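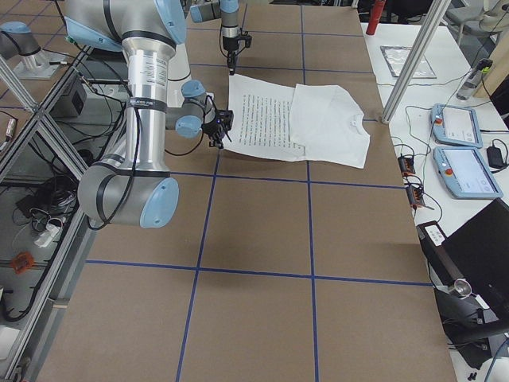 White short-sleeved shirt with small dark print, partly folded.

Wutlow Town and District Map, folded, paper
Publisher: Vutwood
Third printing
Compiled by Kamarul Manurung
Index: 1,235 street and place names
In stock

Vutwood calls this "the only map of Wutlow you will ever need." We sell it, and we would not go that far. It is the best paper map of the town we have been able to get hold of, and the other one we used to carry still showed the ferry.

The center is drawn well. Streets between the rail station and the river are named in full, one-way arrows are right in most places, and the tram stops are where the trams stop. The hill suburbs are weaker. Several lanes above the reservoir are drawn as through roads when they end in steps, and the bus numbers out there look like they were copied from an old timetable. Check at the station before you count on one.

The back of the sheet has a district map reaching as far as Dinine, plus a page of town history. Read the history with some care. It says Wutlow had 966 households when the ironworks opened, and gives no source. It also says the town is "widely known as the garden of the north." We have asked in Dinine and they had not heard of it.

The walking times are the part we trust least. The river loop is marked as an easy 4-hour walk. Njoroge Kinyua from our shop did it in July and took most of a day, with one stop for lunch. The path itself is where the map says it is.

Paper: described by the publisher as tear-resistant. Our counter copy has split along two folds — it does get opened a lot, but still.

Changes from the second printing: new tram line added, hospital moved to the correct side of the road, hotel list dropped. The cover says "fully revised." We compared the two and the hill suburbs look the same to us.

If you already own the second printing and don't use the tram, keep it.

Also available: Shemweta Valley sheet, same publisher, same scale. It joins the Wutlow sheet on the east side with a narrow gap between them.

Returns accepted if the map has not been unfolded.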